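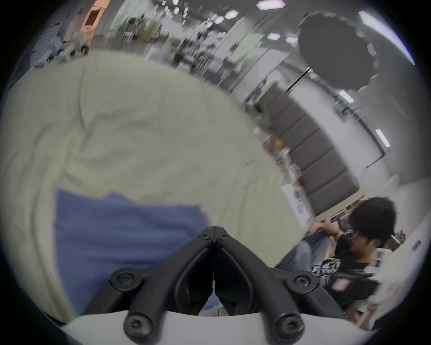 Dritum needs people who fold things. The work is blue cloth on a big pale sheet - fold it, shake it out, fold it again with less optimism. Shifts last 4 hours and come with a view of creases.
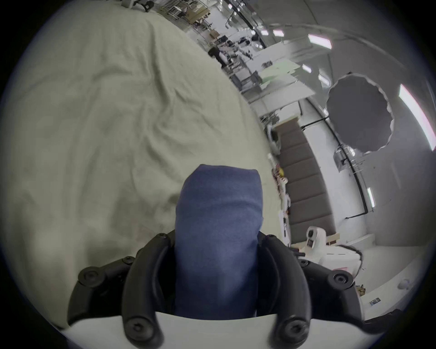 Do I need experience?
Owning laundry is enough, and we won't ask what your closet looks like.

Wear clean socks and bring patience. 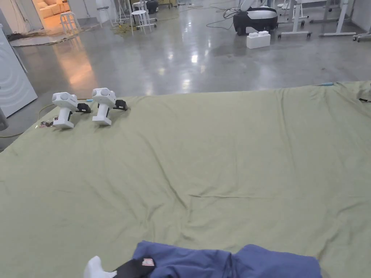
Fitted sheets are not part of the job. We want to keep you. Apply at the Broltby front desk by the end of August.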